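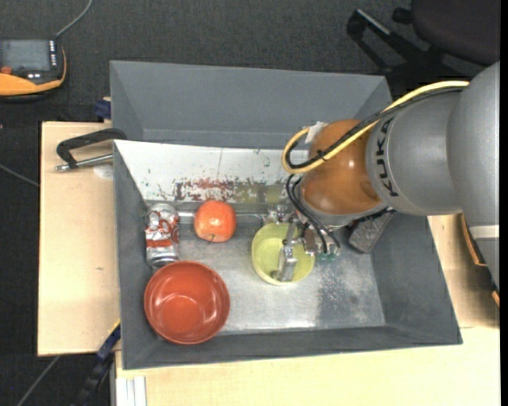

Figure 4. Two-section bin cell with KUKA arm and metal gripper; objects in the front section.

4.2 Equipment planning and cost allocation

The cell in Figure 4 was used as the reference configuration for the budgeting exercise. Each of the three sites, Pernotstead, Puneck and Quintanilla, was asked to prepare a purchase plan for an equivalent cell under its own procurement rules. The plans were then compared line by line. Prices are left out of this section because the sites buy under different agreements; we report where each item was placed in the plan and when it was ordered.

All three sites treated the arm and its controller as a single capital item. Practice differed for everything attached to the wrist. Puneck listed the gripper, hoses, fittings and cabling as one end-of-arm package and ordered it together with the arm. Pernotstead bought the gripper as capital and charged the hoses and fittings to the consumables line, where they competed with ordinary lab supplies. Quintanilla had no separate entry for cabling at all and covered it later out of contingency. We recommend the Puneck approach. External cable runs wear at the points where they bend around the wrist, and a replacement set should be on the shelf when the cell is commissioned.

The bin and its centre panel were the cheapest structural parts of the cell and the ones most often left out of the plans. In the reference cell the panel is scuffed and stained and the metallic floor of the front section is scratched. Two sites had entered the bin as a one-time purchase. We now plan for a spare panel in each budget year, and for a floor sheet to be inspected every 1,000 picks. Surface condition also matters for the vision budget, as bright reflections from a bare metal floor may call for a different lighting arrangement, and lighting had been quoted separately at every site.

Test objects were budgeted in two groups. Household items, such as the beverage can, apple, bowl and cup in Figure 4, were bought locally with a purchasing card. A set of 113 objects was agreed on in October, and 100 of these could be matched at all three sites. The remainder differed in size or finish from one supplier to the next and were dropped from the shared list. Items that dent or chip need to be bought in multiples, and the purchasing card limit at Quintanilla meant that this had to be spread over two billing periods.

Delivery planning was handled with the Kevik schedule, which assigns each line an order date worked back from commissioning. The longest lead time was for the arm, at 123 days. Clamps, rails and mounting hardware had short lead times but were ordered last, and at Pernotstead the arm sat in its crate while the mounting parts were on back order. The revised schedule places mounting hardware in the first order, along with the table.

Floor space and operator seating were already available at each site and were not costed.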